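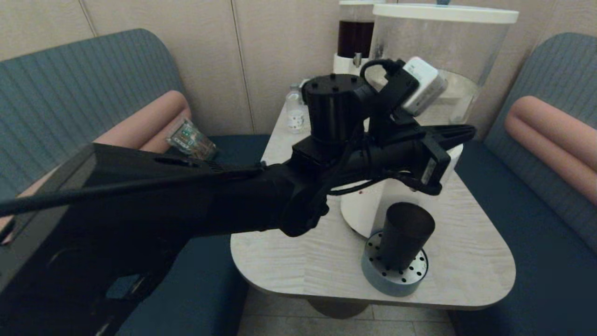

음료 테이블 쪽 팔 작업. 컵은 받침 위에

멜루라 라운지 로봇 운영수칙, 이번 달 개정분 나갑니다. 급하게 정리한 거라 문장이 좀 거칠어요. 전문은 사내 게시판 문서번호 673. 아래는 바뀐 것만.

먼저 사람 손. 제일 지적이 많았던 항목입니다. 팔이 움직이는 동안 테이블 위로 손 넣지 않기. 병 하나 옮기는 것도 안 됨. 정지 먼저, 그다음 손. 복귀는 정지 건 사람이 직접 합니다. 옆사람이 대신 풀어주는 것 금지.

속도 제한도 바뀝니다. 좌석 있는 구역은 최고속도의 39퍼센트까지. 예전 값으로 저장된 프로파일은 부다트베르그 현장부터 순서대로 지우는 중이고, 스탈로 쪽은 5월에 합니다. 그전까지는 시작할때마다 화면에서 값 확인하고 기록지에 적어주세요.

케이블. 손목 주변 선이 늘어진 채로 시작하는 경우가 아직 있음. 작업 전에 팔을 끝까지 한 번 돌려보고, 걸리는 데 있으면 묶고 나서 시작. 케이블타이는 공구함 둘째 칸.

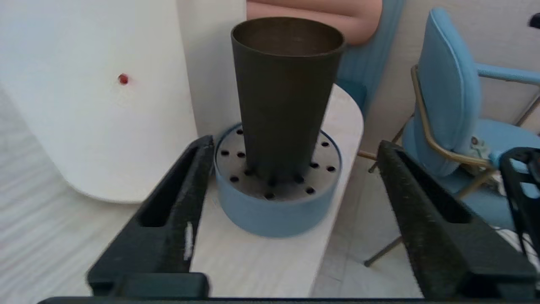 손목 카메라로 본 컵과 타공 받침

컵 잡기 기준은 시바쿠마르 팀 초안을 거의 그대로 가져왔습니다. 접근은 수직 말고 옆에서. 손가락이 컵 양쪽에 고르게 오는지 손목 영상으로 확인한 다음 닫기. 받침은 컵이랑 같이 들려 올라오면 실패로 기록. 애매하면 실패로. 성공률 예쁘게 만들지 맙시다.

지난 분기 기록 3258건 중에 89건이 사유란 공란이었어요. 이거 나중에 못 채웁니다. 한 줄이라도 그자리에서. "미끄러짐", "위치 틀림" 정도면 충분.

액체 있는 용기는 따로 봅니다. 뚜껑 닫힘 확인이 시작 조건에 들어갔고, 꼭지 달린 용기는 꼭지가 테이블 바깥으로 안 나오게. 흘렸으면 닦기 전에 정지부터. 전원부 쪽으로 흘렀으면 재시작 말고 담당자 호출.

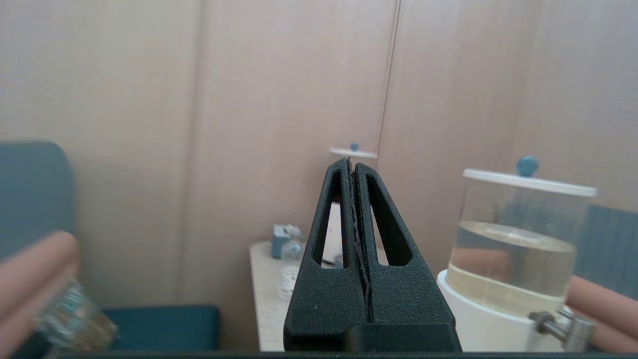
그리고 두 명이 같이 할 때. 한 명은 정지 버튼 담당, 물건 안 만집니다. 역할 바꿀 때는 말로 하고 상대가 대답한 뒤에 교대. 고갯짓은 인정 안 함. 교대 시각도 기록지에 같이 적어주시면 됩니다.

손가락 패드 점검은 주 단위에서 매일로. 가장자리가 일어났으면 사진 찍어 올리고 교체 신청. 테이프로 감아서 쓰는 것은 이번 개정부터 안 돼요.

의견은 게시판 댓글로 주세요. 스탈로 야간조 의견은 아직 못 받았으니 이번 달 안에 부탁드림니다. 좌석 구역 표시선 색은 미정, 다음 호에 다시 공지.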